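Mar 22, 2023

Demo day at the Flurthorpe apartment, writing this up while I still remember it. The Prinmont people came over with the visitors from Badomdale, more of them than I'd planned for, so we ended up doing the tour in two groups and I gave the same talk twice (second one was better, I'd had coffee by then).

The route was the usual one: front door, living room, out to the balcony, stop at the washer, come back. The first group wanted to know why we bother with the balcony at all. I said laundry is what everybody asks for, and the door track is the nastiest bit of floor in the whole place, so if we can get over that we can get over most things!
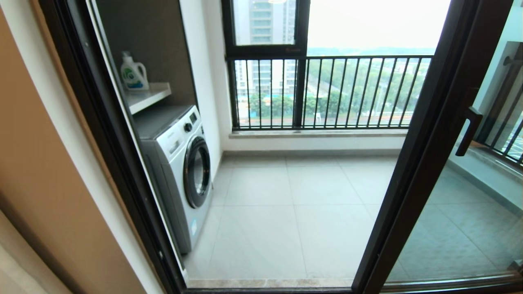

We're on map build 702 now, and I kept 490 on the spare drive in case the new one got lost in front of company. It didn't, but the second run took 232 seconds door to washer, and that's slow. Most of it was dithering at the threshold. My guess is the glass: the planner sees a reflection, decides there's more balcony where there isn't, and backs off to think it over. Somebody from Prinmont suggested taping the lower part of the panel and I'd like to try it before we touch any code.

Also got a good question on daylight. We've only mapped this place under overcast, so I have no idea what a bright afternoon does to it. Should do a sunny run, and one with the sliding door half shut.

The Wiegand base did fine, battery included. 13 percent left when I parked it, a bit closer than I like with guests standing there.

To do: tape test on the glass, swap the left caster, send the Badomdale folks the slides (I promised, and twice!). Logs for both runs are in the March folder. The first one has me talking over the start, sorry, just skip ahead.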